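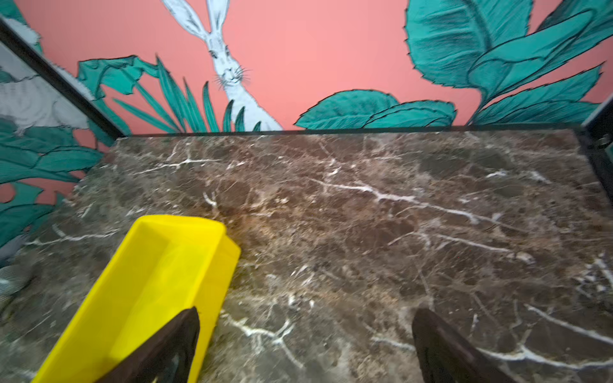

Robots at Work: What Changes for People?
A guide for readers aged eight to eleven

Many jobs involve doing the same thing over and over again. Someone picks up an object, puts it in a tray, carries the tray to another place and then begins again. When a machine does a job like this by itself, we call it automation.

Vestia is a company that prepares craft boxes for schools and libraries. Each box holds paper, thread, beads and a small book of ideas. The company has 35 workers. On a busy day they send out 500 boxes, and in the weeks before the summer holidays the number is higher.

What did people do before?

Until last year, every box was filled by hand. Workers stood at a long bench and reached into trays of beads and thread. It was careful work, but it was also tiring. Reaching for the same tray all day can make shoulders and wrists ache.

Pornthip Suksawat worked at the bench for six years. "I was quick," she says, "but by the afternoon I could feel it in my arms. I used to swap sides with my neighbour so that we could both have a rest."

What does the robot do?

In February the company began to use a robot arm, which the workers call Dadier. At the end of its arm is a gripper. A gripper does some of the jobs that your hand does. It has two stiff fingers that move together to hold something and apart to let it go.

Try this at home. Put one hand behind your back. With the other hand, use only your thumb and one finger to lift a plastic tub by its side. Now try to lift a single bead. You will find that some things are much easier to hold than others. The robot has the same difficulty.

A robot must also know where things are. Dadier has a small camera close to its gripper, so the camera moves when the arm moves. A computer studies the pictures and works out where to send the fingers. Shiny surfaces and busy patterns can make this harder, so the robot has to practise in many different places.

Who teaches the robot?

People do. Fengying Han is in charge of training at Vestia. She and her team guide the arm through a task many times, and the computer stores each attempt. For the task of moving a tray, they recorded some 2,000 attempts. Many of these went wrong, and those were kept as well. A computer can learn from mistakes if a person marks them clearly.

What has changed for the workers?

Pornthip Suksawat no longer fills boxes all day. She now looks after the robot for part of each shift and checks finished boxes for the rest. She had to take a course first, and she says the first weeks were difficult.

Not everyone was pleased. Some workers were worried that there would be fewer jobs. Others missed talking to their friends at the bench – the new work is quieter, and people stand further apart. The company has promised to keep all its workers this year, and it meets them each month to hear their views.

Words to know

Automation: using machines to do a job with little help from people.
Gripper: the part of a robot that holds things.
Shift: the hours that a person works in one day.

Something to talk about

Think of a job that is done in your school every day. Which parts could a robot do? Which parts would you want a person to do, and why?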